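Talk notes – "Hands That Hold On: planning with contact you meant to make"
Wednesday session, second slot. Clicker is on the lectern. Water!

Open with thanks to Joana Cunha for the invitation, and say hello to the Furna people in the back rows. Ask for a show of hands: who has written a planner where touching the furniture counts as a failure? (Most of the room, I expect. Mine did, for years.)

Slide 1. What we're building
Flumley is our whole-body planner for legged humanoids. Drillgate sits under it and does the control, 200 times a second. Say the names slowly, people mix them up. Flumley decides which hand goes where and when, Drillgate decides how hard to push. All of today is about the line between those two, and I love that line, so stop me if I go on.

Slide 2. Why furniture
Open floors are kind to planners. You get a clean footprint, plenty of clearance, and the arms can swing wherever they like. Put the same robot in close to a desk and the free space for the elbows shrinks to a crooked little pocket. A sampler can burn its whole budget in there and come back with nothing.

Old approach: pad every panel by a safety margin, then search. With the margin on, there was often no path left at all. Pause here and let them look at the all-red plot.

Slide 3. Letting the hand close
So we let the planner use the wood. A grip on a panel edge becomes a constraint the search can lean on, the same way a foot on the floor is. One hand holds, the other stays free, and both feet stay in the balance problem.
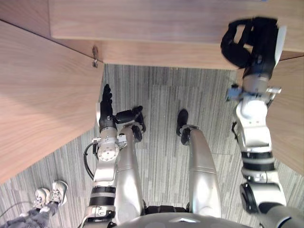

View down past the torso: right hand on the panel edge, left hand low by the cabinet side.

Give this one a good ten seconds. Ask them where they would put the left elbow. Then talk about the view itself, because perception has to live with it: the robot's own arms and legs fill a lot of what it sees. Bernardo Serrano wrote the self-mask, which takes the joint angles, draws the body where it should be and drops those pixels before we fit any planes. If the mask is too tight, forearm points leak into the map and the planner tries to dodge its own arm. We have video. It's wonderful. Play it twice if there's time.

Also mention the grain. Light wood with fine horizontal lines gives the feature matcher very little to tell one spot from the next, so we fit edges first and let the surfaces follow.

Slide 4. Numbers
Baptista is our replay tool. It holds 959 logged planning problems, all in tight spaces. With padding only, the median solve took over 7 seconds. With grip constraints it comes in under one. Keep this short and leave the plot up. Someone will ask about worst cases, so have the tail plot ready.

Slide 5. What still goes wrong
Slip. Drillgate estimates grip force from motor current, and the estimate drifts on long holds. Zulmira Salgado is trying a 100 millisecond window that compares wrist torque with what the model expects. Early days, but I'm excited – the first traces are so much cleaner than I'd hoped.
Letting go. Releasing a grip is harder to plan than making one. The load has to move to the feet before the fingers open, and Flumley still treats that as a single step. It should be a stretch of time.
Corners and hinges. Small metal fittings confuse the edge fit. Henrique Azevedo has a branch for this, not merged.

Slide 6. Try it
Baptista logs and the viewer go up in December. Ermelinda Peixoto is the person to write to about file formats. Bring us your ugly cases, please, the tighter the better.

Questions. Repeat each one into the mic. If nobody starts, ask Joana about stairs.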